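Pramstead sorting room takes in soft plastic

The sorting room at Pramstead has started accepting clear and translucent plastic bags from small repair workshops, along with the boxes and small parts that tend to come in them. Until now the room only took rigid trays and cardboard, and anything thinner went out with general waste.
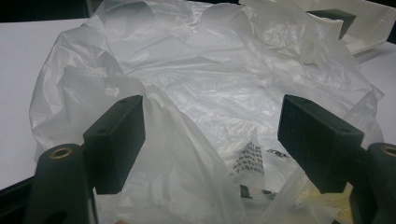
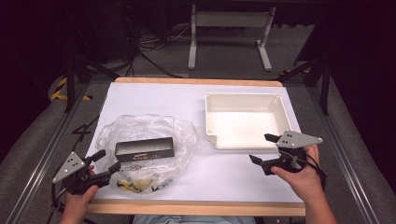

The new arrangement began in August after a trial with three workshops in the Dutside area. Over the trial, 248 bags were brought in, most of them the sort used for spare parts and small electrical items. Workshops had been asked to empty the bags first, but many came with something still in them, and emptying them at the table has become part of the job.

Armindo Magalhães, who runs the room, said the bags took longer to deal with than the boxes. "A box you can pick up and you know where you are with it," he said. "A bag slides about, it folds over on itself, and there can be a little part stuck in the corner that you don't notice until you flatten it out. We go over each one twice."

Bags are opened out on a white table, emptied and pressed flat before they are bundled. Boxes and trays are put to one side for reuse if they are clean and not cracked. Printed labels can stay on for the time being, although paper inserts should be taken out and put with the cardboard.

The flattened bags are sent to Ramalho, a firm in Jindulton that turns soft film into sheeting for garden and building use. It takes them in bundles of 40. Bags with tape on them, or with foam or bubble lining, are not accepted and will be handed back.

Small parts found in the bags are kept on a shelf by the door for a month. Workshops can collect them during opening hours, which are unchanged. Parts that are not claimed go to the evening repair class, where Ro-un Myung teaches soldering and basic fault finding. She said the class had already had a good supply of screws, clips and connectors, and that she would be glad of small open-topped boxes to keep them in.

The room has space for 364 reusable trays and was close to full at the end of the summer. Anyone who needs trays for storage can take them free of charge by asking at the desk.

Households cannot bring in bags at present. Mr Magalhães said he wanted to see how the room coped over the winter before deciding whether to open the service more widely. Workshops that wish to join should give their name at the desk and will be told which morning to come.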